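Who Gets to Speak at a Town Meeting? What I Learned Watching Grenside
Final project report, Local Government and Civic Life

When I signed up for this class I figured I'd write about elections, like everybody else. Then I went to a town meeting in Grenside in November (I went for the free parking and stayed for two and a half hours, long story) and changed my topic the next morning. What got me was the public comment part. People had three minutes each, there was a sign-up sheet by the door, and by the time the council got to it half the people on the sheet had gone home.

So my question was pretty simple: does it matter when in the evening a town lets people talk?

I picked two towns, Grenside and Hemell. They're close in size and they both put their minutes online, which was honestly my main reason for choosing them. Grenside holds public comment last. Hemell moved it to the front of the meeting a few years back. I read through 101 sets of minutes from the two towns and wrote down every person who signed up to speak, whether they ended up speaking, and what they wanted to talk about. That gave me 1257 sign-ups in all. I kept everything in one giant spreadsheet and I'm still a little proud of it!

The minutes were a lot messier than I expected. Hemell's clerk writes down a full sentence or two for each speaker, so I'd get things like "resident opposed the change to trash pickup on the hill streets." Grenside mostly lists a name and a topic, and sometimes the topic is just "concerns." I had to throw out 19 entries where I couldn't tell if the person had spoken or not. My instructor said to keep them in a separate tab and say so in the report, so I'm saying so.

The pattern was there pretty much from the first week of reading. In Grenside, people on the sheet often never got up, and it was worse on nights with a long budget item or a zoning case in front of them. In Hemell almost everybody who signed up got their three minutes. The Hemell meetings did start their regular business later, and one set of minutes has the council voting to pause and move a whole item to the next month. So there's a cost, and I don't want to pretend there isn't.

I also went to two Hemell meetings in person to see how it felt. It felt quicker — people came in, talked, and a bunch of them left right after. I had thought that was a good thing until I noticed that the room was nearly empty for the actual votes. In Grenside the folks waiting to speak had to sit through all the votes, and some of them ended up commenting on those too. I don't have a number for that, only my notes.

For background I used the old town charter for Grenside, which goes back to 1841 and has a line saying residents "shall be heard before the close of business." I read that line maybe ten times. You could take it to mean comment goes last, which is how the town reads it now, but it could also just mean any time before everybody goes home. I asked the clerk's office about it and got a very nice email back that didn't settle anything.
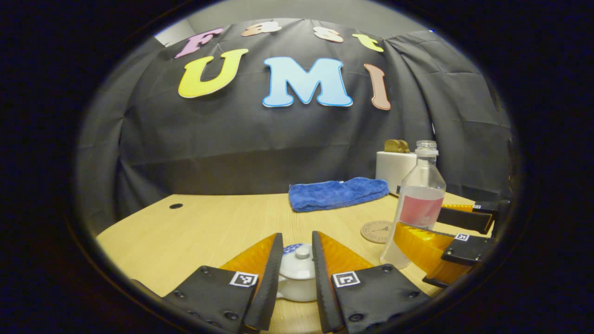 If I had another semester I'd add Vemia as a third town. They split comment in two, with agenda topics up front and everything else at the end, and I'd like to know if people stick around for the second half. I'd also want to talk to some of the people who signed up in Grenside and left, which I only thought of after the minutes were all done. The spreadsheet is in the class folder, with the leftover entries in the second tab.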